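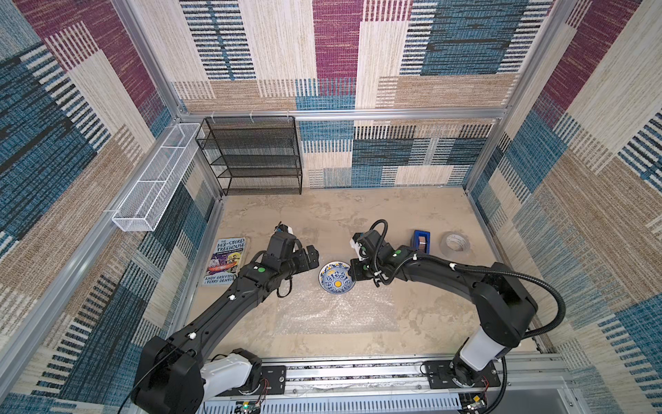
## Small bowls, what to do with them

Quick notes, will tidy up later. Mostly small dishes and bowls because that's what I get asked about.

- Stuck stickers. Hair dryer, low, half a minute. Peel slow. Leftover gum comes off with cooking oil on a paper towel, then dish soap.
- Tea stains inside: baking soda and a few drops of water, rub with a finger. Not on gold rims!! Gold comes right off. Ask me how I know.
- Stacking. Coffee filter between each one. Cheap, and you can reuse them for years.
- Two bowls jammed together? Ice water in the top one, stand the bottom one in warm (not hot) water. Wait. Twist, don't pull.
- Wobbly base: fine sandpaper flat on the counter, wet it, turn the bowl in circles. Unglazed foot only.

## Chips and cracks

Hairline crack = no more food in it. Keys, rings, buttons, fine.

Small chip on a rim, sand the sharp edge wet, 2 minutes tops. Clean break, use a slow epoxy and stand the piece in a tray of dry rice so it holds the angle. Leave overnight, longer if the room is cold. In January I leave mine till the second morning. Wipe squeeze-out with rubbing alcohol before it sets, after that it's a razor blade job and you will swear.

Kobina Appiah wrote in to say he uses sand instead of rice. Heavier, holds better, gets everywhere. Your call.

## Where to put the odd ones

- By the stove for salt. Wide mouth so you can get three fingers in.
- Spoon rest, if it's shallow
- Under a leaky soap bottle
- Screws when you take something apart. Put them in the order they come out, one bowl per step if you've got enough.
- Seed soaking. Label it, beans and peas look alike when your tired
- Felt dots on the bottom before it goes on a wood shelf. The 11 mm ones, the bigger ones stick out past the foot.

## Don't

Don't microwave anything with metallic paint. Don't soak crackled glaze, it drinks the water and goes brown in the lines. Dont put old hand painted ones in the dishwasher, even on the top rack.

Still to add: getting wax out, and the vinegar question (short version, diluted, rinse well).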